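Squeaks, Rattles and Other Conversations With Your Appliances

Posted 27/11/2024 by Asnakech Dinsa

Every house has a drawer of parts that fell off something. Ours holds 18 keys, a rubber foot, and a spring I'm afraid of. In April I decided to go around the house and fix whatever was making noise before the drawer got any fuller. These are the notes, in no order I can defend.

Start with the noise itself. Turn off the radio, run the machine empty and put your hand flat on the side of it. A rattle that stops under your palm is a loose panel, and you can fix it with a screwdriver and go have lunch. A grinding that doesn't care about your palm is inside.

Unplug it. I know you know. Unplug it anyway, and put the plug where you can see it.

Take screws out in the order you find them and stick each one to a strip of masking tape with a note about where it lived. Egg cartons are fine too, until someone moves the egg carton. My neighbor Ibsa Alemayehu just puts them all in his shirt pocket, and he has a very nice collection of screws.

Plastic gears are the usual patient in old hand mixers, can openers and paper shredders. Brush out the crumbs with a dry toothbrush before you judge anything, then turn the gear slowly by hand and look at every tooth under a good light. One missing tooth gives you a click once per turn. A worn patch gives you a slip, and usually on bread day.
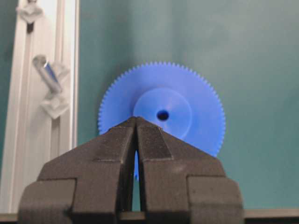

Grease is where people get generous. You want a thin smear, the amount you'd put on toast if you disliked the person eating it. Use a grease marked safe for plastic, and in the kitchen one marked food grade as well. Cooking oil is neither – it goes sticky, then brown, then it smells like a county fair.

If a tooth is gone, glue won't bring it back. I have tried, and I owned that mixer for two more days. Write down the model number, count the teeth, measure across the whole gear and the hole in the middle, and order the part. Count twice, with a dot of marker on the tooth you started from. I once stood in the garage and lost my place at the doorbell.
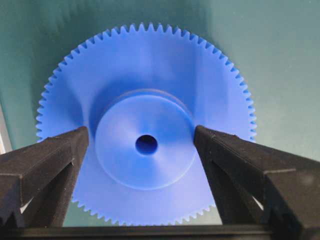 Blue plastic gear with fine teeth and a raised hub.

Door hinges are easier and more satisfying. Tap the pin up, wipe it clean, rub it with a plain candle and drop it back in. Do one hinge at a time unless you want to meet your door.

Drawers that stick in damp weather like the same candle, run along both wooden runners. Soap works too but picks up dust.

For a squeaky floorboard under carpet, I have no advice. We step over ours.

When you close up a machine, start every screw by hand and tighten them all a little at a time. If you have one left over, it goes in the drawer with the spring.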